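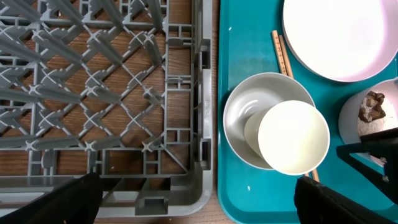

Why would students spend a whole term teaching a robot to clear a table when a person can do it before the tea gets cold? One young reader sent this in to the Dulico Learning Center after our last page for children, and added that a robot ought to be doing something harder, such as building a bridge.

The Center thanks the reader for the letter. Clearing a table is, for a robot, a hard job. This page explains why, and how the students in the Muvgate Project go about it. Words that may be new are explained where they first appear.

What the Muvgate Project is

The Muvgate Project is an after-school project of the Dulico Learning Center. It is open to students in grades five through eight. Students work in small groups, and each group has the use of the robot table for one session of 40 minutes each week. At the end of the school year, in May, the project takes part in the Indix Open Table, a competition for student robot clubs.

The task is the same for every group. A table has been left as it might be after a meal, with dishes and scraps on it. The robot must put the dishes into a dish rack and put the trash into a container. Students are not allowed to touch anything on the table while the robot is working on its own.

Younger children may visit on open afternoons and may ask the students questions. They may also try the practice handles, with a student beside them.

Why clearing a table is hard

Think about the last time you picked up a cup. You probably did not plan it. Your eyes found the cup, your hand opened to the right width, and your fingers closed until they felt the sides. If the cup began to slip, you squeezed harder without thinking about it.

A robot arm has to be taught each of these steps. It has motors at its joints, in the places where you have a shoulder, an elbow and a wrist. At the end of the arm is a gripper. The grippers used in this project have two fingers each, and the fingers can open and close. They have no thumb, and they cannot bend around a cup the way your fingers do.

Dishes also come in many shapes. A plate lies flat, so it is difficult to get a finger underneath it. A bowl can be lifted by its rim, but it may swing when it leaves the table. Chopsticks are thin, and they roll. A cup can stand up, lie on its side or sit inside a bowl, and the robot needs a different way of holding it each time.

Then there is the rack. The one in the project has slanting rows of prongs, and the openings between them are shaped like diamonds. A dish has to come down at an angle that suits the prongs. When the angle is wrong, the dish can catch on a prong and stop.
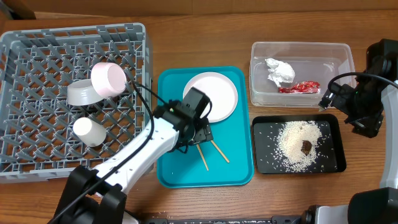 Chopsticks were added to the task this year at the request of the students. The groups had become used to cups and bowls, and they wanted something that would make them think again about where the fingers should close. The first group to try them found that the gripper had to come down much lower than anyone expected, almost to the tray. The second group found that two chopsticks held together may spread apart at the ends, so that they take up more room than they seem to. Both groups wrote this down in the project notebook for the others to read.

How a robot is taught

There are several ways to teach a robot. The Muvgate Project uses one called learning from demonstration. A demonstration is when somebody shows how a thing is done.

A student holds a pair of practice handles. When the student moves the handles, the robot arms make the same movements. If the student closes the left handle, the left gripper closes. In this way the student clears the table through the robot. The computer keeps a record of how every joint moved and of what the cameras saw at the same time.

One demonstration is not enough. Suppose you learned to catch a ball from only one throw, made from one spot on the playground. You would be ready for that throw and no other. The robot has the same difficulty. It needs to be shown the bowl on the left side of the tray, the bowl on the right side, the bowl with a cup in it and the bowl without one.

The students have recorded 3655 demonstrations so far. A good one for a single dish lasts 20 seconds. A poor one may go on much longer, and the group then decides together whether to keep it or throw it out. Demonstrations that contain a mistake are sometimes kept on purpose if the student corrected the mistake neatly, so that the robot can learn how to recover.

After the recording comes the training. A computer program looks at the demonstrations again and again, and searches for patterns that connect what the cameras see with how the arms should move. Training takes place overnight, when the computers at the Center are free. No student has to stay for it.

What the robot sees

People often suppose that a robot sees the table as they do. The robots in this project have cameras in more than one place. One camera looks at the table from higher up and shows where things are. Small cameras are mounted at the grippers, near the fingers. They travel with the arm, and they see things from very close.

A close view is useful for the last part of a movement, when the fingers are about to touch something. It can also be puzzling. When the wrist turns, the whole room seems to turn with it. When an object is very near, it may hide nearly everything else. You can try this yourself. Hold a cup close to one eye and shut the other. The cup is now enormous, and you cannot tell how far away the wall is.

For this reason the computer is given the views together. If one camera is blocked, another may still have a clear view.

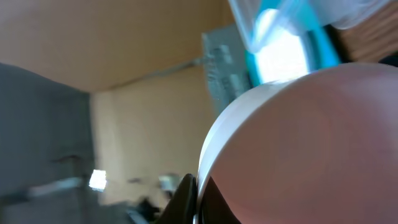 Does the robot know what a cup is?

The robot does not know what a cup is in the way that you do. It does not know that cups are for drinking, or that somebody may be fond of a certain one. It has learned that when the camera pictures look a certain way, certain movements of the arm should follow. If a cup is very different from the ones in the demonstrations, the robot may reach for the wrong place or may not reach at all. Groups are therefore asked to practice with light cups and dark cups, and with cups turned in different directions.

How hard to squeeze

A gripper that squeezes too gently will drop a dish. A gripper that squeezes too hard may crush something soft, or may make a round object shoot out from between the fingers like a wet bar of soap. Students learn to listen for the motors, which make a higher sound when they are working hard. They also learn to close the handles slowly. Most beginners close them much too fast.

Groups try their first squeezes on a rolled sock. When the sock can be lifted, carried across the table and put down without a fall, the group moves on to dishes.

Sorting dishes from trash

The second half of the task is sorting. Dishes go to the rack, and a used tissue or an empty snack wrapper goes to the container. For a person this takes no thought. For the robot, a crumpled white tissue and a small white cup can look rather alike from far away, and a shiny wrapper changes its appearance every time the light falls on it from a new side.

A wrapper also changes shape when it is picked up. Dishes keep their shape, so a student who has learned to lift one cup can lift the next in much the same manner. Soft things have to be looked at afresh each time.
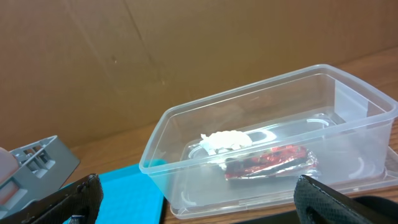 In scoring, a piece of trash counts only when it is fully inside the container and the gripper has let go of it. The same rule applies to dishes and the rack. A group may lose points if the arm bumps the container so that it slides, even when everything stays in it. The full list of points is posted beside the robot table, and students are expected to have read it before their first practice run.

The competition

The Indix Open Table is held in Sitthichai Hall, which seats 900 people. Each club brings its own robot and is given a table that its robot has not seen before. The judges arrange the dishes behind a screen. When the screen is taken away, the robot must begin on its own.

The lights in Sitthichai Hall are much brighter than the lights at the Center. Last year this caused the Muvgate robot to stop with one arm raised, and it had to be started again from the beginning. Since then the groups have recorded some of their demonstrations with the blinds open and some with the blinds closed.

Spectators are asked to stay in their seats during a run. Cheering is allowed after the arms have come to rest.

Rules at the robot table

Students and visitors are asked to follow these rules.

Stay behind the yellow line while the arms are moving.
Tie back long hair and take off scarves.
One student stands at the stop button during every run and does nothing else.
Say "hands clear" aloud before the motors are switched on.
Food and drinks that you intend to finish stay in the hallway.

Something to try at home

You do not need a robot to find out how difficult the task is. Ask a grown-up for two wooden spoons, a plastic cup and a sock. Hold one spoon in each hand and use them as the two fingers of a gripper. Pick up the sock and carry it to a chair. Now try the cup, first standing up and then lying on its side. If there is another person to help, close your eyes and let that person tell you where to move. Change places after a few turns.

Children who would like to send in a question for the next page may leave it in the box at the front desk of the Center. Please write your age on the paper. Drawings are welcome and will be hung in the hallway outside the robot room until the end of the school year.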